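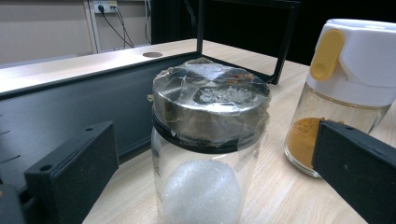 The Boltach Tunnels: Complete Slipcase Edition
Written and illustrated by Tomoyo Arai
Fisten, six hardcovers in a slipcase
Ages 7 to 10
Reviewed 2025-03-28

The Boltach Tunnels has been sold as single paperbacks for several years, and most school libraries that stock it have replaced the first volume at least once. The new edition collects all six books in hardcover with a board slipcase. The text is the same as in the paperbacks apart from corrections to volume two, where the map and the story disagreed on which side of the river the pump house stood. This review covers the set as an object and, more briefly, as reading material.

Contents

The six volumes run to 1142 pages in total. Volume one is the shortest and volume five the longest. Each book has a hand-drawn map on the front endpapers and a cutaway of the tunnels on the back ones. The paperbacks printed the maps across two ordinary pages and lost the middle third in the gutter. Here they lie flat, and the tunnel numbers can be read all the way across.

Volume six carries an appendix that is new to this edition. It holds early sketches, a list of every machine in the series, and a short note by Arai on how she draws water. The machine list is the useful part. Readers who want to know which pump broke in which book can look it up by name.

Binding

The blocks are sewn and the spines are flat. I opened each volume at the first quarter, the middle and the last quarter, pressed it down and left it open overnight. No pages came loose. Volumes one to four stay open by themselves anywhere past the first twenty pages or so. Volume five, the thick one, needs a hand on it until the middle.

The boards are covered in printed paper with a matte coating. The coating picks up finger marks, most of all on the dark blue of volume three, and a damp cloth takes them off. The corners are square and they are the weak point. After two weeks of use by one careful reader and one less careful reader, four of the twelve front corners had begun to soften. There are no dust jackets, a sound decision for this age group.

Paper and print

The paper is an off-white uncoated stock, heavier than in the paperbacks. Show-through is low. The full black pages in volume four, where the lamps go out, can be seen faintly from the other side, but the text over them remains easy to read.

Line work has been scanned again for this edition. The fine hatching on the tunnel walls used to fill in and print as a gray mass. It now prints as separate lines. Type is the same face as before, set one size larger, with more space between the lines. Hyphenation has been turned off, and a few lines in the narrow columns beside the drawings are loosely spaced as a result. Early readers will probably be better off with the gaps than with the broken words.

Slipcase

The slipcase is the least successful part. It fits the books too closely. With all six in place, the first one out has to be worked loose by the spine, and that is exactly the handling that damages a spine. A thumb notch would fix it. I now store the set with volume six beside the case — the other five slide freely.

Complete with slipcase, the set weighs 2249 grams on a kitchen scale. A child of seven can move it from shelf to floor but should not be asked to carry it to school. Single volumes are light enough to hold in bed.
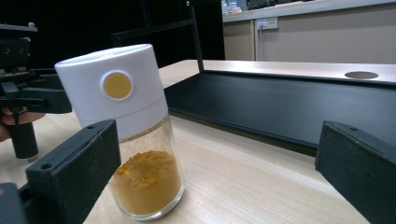 The stories

The plot follows the night crew that keeps the tunnels under the town of Boltach dry. Each book deals with one fault: a stuck gate, a missing key, a leak that moves. The chief engineer, Mrs. Sriwong, explains each problem in plain terms before anyone tries to solve it, and the explanations hold up. The siphon in volume two is drawn correctly. The valve in volume four would work if built.

Chapters are short, mostly six to eight pages with at least one drawing on every spread. The jokes depend on procedure. A form has to be filled in before a bucket can be issued, and the form is kept in the bucket. Children who like the forms will like all six books. Children who want a villain will have to wait until volume five, and he is mild.

Volume three is the weakest. It spends forty pages on a boat trip that affects nothing later, and the drawings are smaller than elsewhere. Volume six resolves the moving leak in a way that depends on a detail from volume one, so the set should be read in order.

Faults in the review copy

Volume two had one leaf trimmed short at the foot, with no loss of text. The ribbon marker in volume six was glued in slightly crooked. I reported both to the distributor, Funder, and was offered a replacement volume two. It arrived in good order.

Availability

The first printing is 3000 sets. My slipcase is numbered 823 on the base. Fisten plans a second printing in July, without the numbering and otherwise unchanged. The hardcovers are not sold singly, so a lost volume can only be replaced with a paperback, and the paperbacks are a centimeter shorter.

Verdict

Recommended for homes where the paperbacks have already worn out, and for libraries willing to discard the slipcase and cover the corners with film. Buyers new to the series should start with the paperback of volume one. The set costs enough that it makes sense to find out first whether the reader cares about pumps.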